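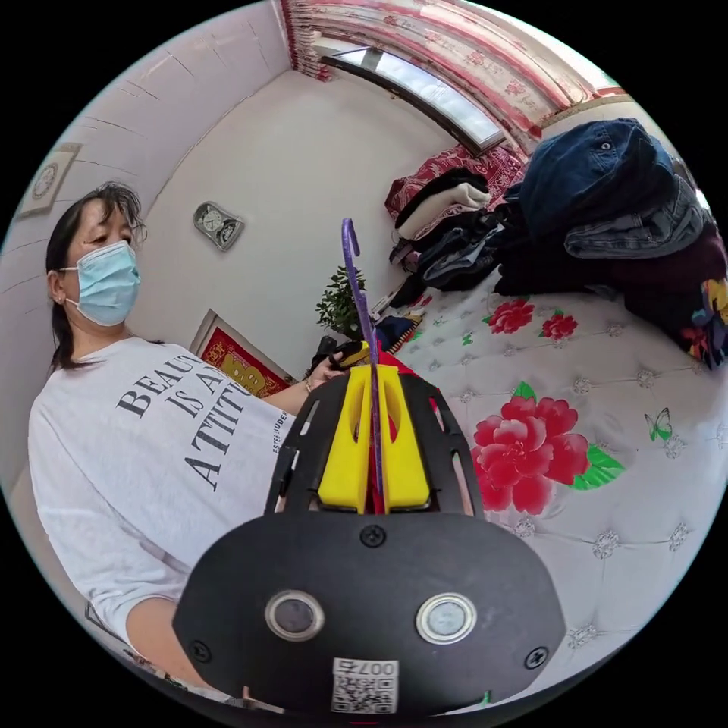

A contributor holds a hand-held gripper beside a bed with clothing on it. Household work of this kind is covered by the new Stirngate code.

Stirngate Publishes Code of Practice for Recording Household Tasks with Hand-Held Grippers

Stirngate today released its first code of practice for organizations that record household work in private homes for use in robot training. The code takes effect in April and applies to all new recording agreements signed under the Stirngate program. Agreements already in force have 60 days from that point to comply.

The text was drafted with Skirnent and Koltow, which both run home recording programs, and was opened to public comment last fall. The drafting group received 403 written comments. Most concerned consent from other members of the household, the handling of printed names and papers that appear on camera, and the length of working sessions.

Under the code, a contributor may not record for more than 30 minutes without a break. Every gripper must carry a unique identifier that can be read without taking the tool apart, and the identifier must be logged with each session. Fasteners and finger mounts are to be checked before use, and a tool with a loose or cracked part must be withdrawn until it has been repaired and logged again.

Clothing and bedding are treated in a separate section. Garments are to be handled in the condition in which the household keeps them, and contributors may not be asked to buy, wash or arrange items for a recording. Any member of the household may ask for a recording that shows his or her belongings to be deleted, and the request must be met without a fee.

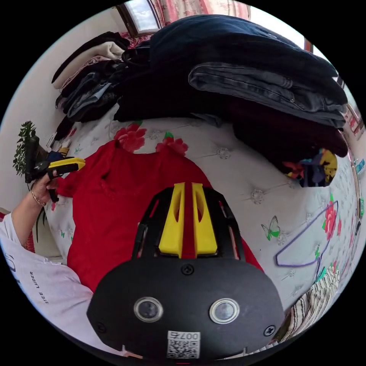

Agustina Saavedra welcomed the deletion rule but said the section on clothing should go further. In a written response, she argued that households need to see a recording before they can decide whether to object to it, and that "a right to delete is worth very little to a family that has never been shown the footage." She also asked that the break rule apply to the whole working day, including time spent setting up.

Stirngate will consider both points in the first revision. The current text requires that footage be made available on request but sets no deadline for doing so.

Sayce will carry out compliance reviews, beginning with a sample drawn from the 2,187 sessions recorded during the trial period. Results will be published in summary form, with no household identified.

The code is available free of charge from Stirngate. Organizations outside the program may adopt it in full or in part, provided that any changes are clearly marked.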